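Review: Flanomholm shallow white tray, and the tape rolls that finally live in it

Posted 14 Mar 2022

I have been meaning to write this one up since February, when I finally gave in and ordered the Flanomholm tray after years of keeping my colored electrical tape in a coffee can. If you've ever kept tape in a can you know how that goes. The roll you want is at the bottom, the rolls above it have stuck to each other, and by the time you get to the one you need you've forgotten what you were going to wrap with it!

So, the tray. It's white plastic, it's shallow, it has rounded corners and a raised rim, and that is pretty much the whole thing. It came from Rondard, well packed, and it has been on my table ever since. I was worried the bottom would be ribbed or stamped all over with lettering the way these things often are (I had a Traron one like that and dirt got into every groove), but the underside is lovely and smooth and wipes clean with a damp cloth. 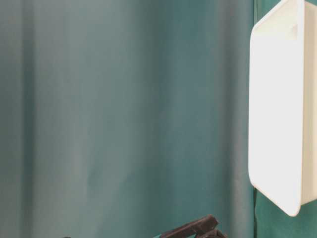 The flat side of the plastic, up on end against the green fabric.

The corners deserve a word of their own. They're curved enough that you can get a fingertip in and sweep out the crumbs and snippets, and I find I do that a lot more often than I ever cleaned the can. The rim is just high enough to stop a roll from wandering off when you bump the table, and low enough that you can pick one up flat without having to fish for it.

My rolls are a Cronin assortment, bought separately, and I like them very much. The colors are strong and easy to tell apart, even in the evening with the lamp on, and they tear cleanly once you get the knack. I'm partway through wiring labels for 15 garden lights and have been going back and forth between colors all week. What I tend to do is take out the ones I need, lay them on the cloth in front of me, and leave the rest where they are.
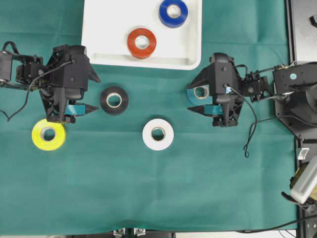 Blue and red-orange in the tray; black, white and yellow out on the green cloth.

A cloth underneath helps, by the way. I started out on the bare tabletop and the rolls skated all over the place, and the plain green one I use now makes the bright colors easy to spot (the teal roll is another matter, as you may imagine). It does hold its creases, and I've given up ironing it.

Now for the part that made me so happy with this purchase. Six rolls lie flat in two rows of three, with the cores facing up, and there's still a bit of clear tray left along the front. I keep the yellow, teal and blue in one row and the black, orange-red and white in the other, and after a week or so my hand simply knew where to go.
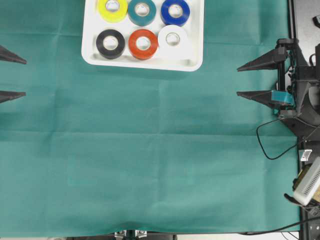
What I'd change

Very little! White plastic does show every smudge, and a white roll sitting in a white tray is harder to pick out than the others, so I'd love to see it sold in a gray. There are no dividers either, and if you only keep three or four rolls in it they will slide when you carry it from room to room. I've cut a strip of shelf liner to go in the bottom and that has mostly cured it.

I'd buy it again, and I'm thinking of a second one for the glue sticks.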